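Keep the scratched bottle

It has lost its cap and picked up some scratches, and I still think it should stay in the cupboard.
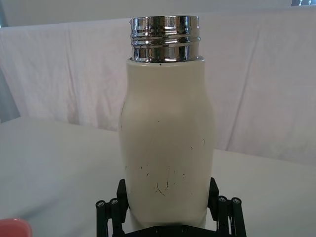 What a scuff tells you

Insulated bottles are sold on how they look on the shelf. The cream ones look best and show every mark. A bottle like this one, with thin dark scratches on the lower half of the body and a coating that seems chipped in places, gets moved to the back of the cupboard and then to the donation box. People treat the marks as damage. For the most part they are a change of colour on the outside, and the outside isn't where you drink from.

I went through our kitchen in July and pulled out every drink bottle we had. Two of them got used. The others had been bought because an older one looked tired, and the older one had been kept as well, so the cupboard filled up from both ends. One was a Jedov that cost me $43. I bought it to replace a bottle with nothing wrong with it except the paint.

Caps are the real problem

A bottle usually goes out of use when its cap goes missing. It gets left in a change room, or it goes through the dishwasher and ends up in the wrong drawer, and then you have a good bottle with an open metal neck and nothing to screw onto it. Some makers sell spare caps. Skokenix wanted $30 for one when I asked, before postage, and at that price most people will buy the whole bottle again.

I think anyone who sells a bottle should sell the cap at a sensible price, and should keep the thread the same from one model to the next. There is no good reason for a neck to change shape every couple of years. Jars have managed with a few standard lids for a very long time.

What I'd do with it

Until a cap turns up, an open bottle is still useful. It can sit on a desk with water in it. It will hold wooden spoons beside the stove if they're narrow enough, or a few stems from the garden - the neck keeps them upright better than most vases do.

What I wouldn't do is sand it back or cover the marks with stickers. I tried stickers on an old Lubis and they peeled within a month and left glue that was uglier than the scratches. Wash it, leave it to dry with the neck open, and put it at the front of the cupboard where you'll reach for it.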